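Folding room meeting, Sirville laundry - notes

I said I'd write these up while I still remember who argued for what, so bear with me, my handwriting got worse as the hour went on. We met Tuesday in the break room and we ran long.

First up, the folding work. The plan from Flollton hasn't changed: people fold garments with the hand-held grippers, the folding gets recorded, and the recordings go to Witelent to train the machine that is supposed to take over the plain items. Sweatshirts and hoodies come first, then towels. We have 14 people signed up for gripper shifts and everybody agreed that's enough for now (I was hoping for more, but fine!).

Then we got to the part we all came for, which was jobs. Management's answer is that no one on the folding tables loses hours before October, and after that 4 of us move over to checking and repairs. Several people wanted that in writing. So did I, and I said so, probably louder than I needed to. We agreed to ask for a letter, and to ask what the checking job pays, because the answer we got was "comparable" and that could mean anything.

Wrists came up again. Squeezing those grippers for a whole shift is a different kind of tired from folding by hand, and two people have already asked to go back to the tables. Agreed: two hours at a time, then swap. I'll change the rota.

There was a good long talk about speed. With the grippers we're slower, and the daily count still treats us as if we were folding the old way. That has to stop - either the gripper shifts come off the count or they get their own. No decision, it goes to Flollton.

Yazdani, who supply the grippers, have offered a training afternoon. Yes please, as long as it's paid time.

Left over for next time: lockers, the fan by the dryers, and whether the night crew gets a say in any of this. I think they should, and I've asked for the next meeting to start at 4 so they can come before their shift.

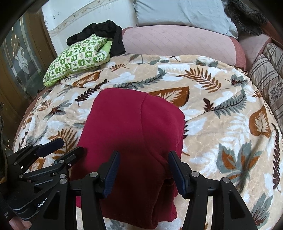 Also, if you borrowed the good label printer, please bring it back to the front desk. I'll put the letter up on the board for everyone to read before it goes out, so add your name at the bottom if you're happy with it.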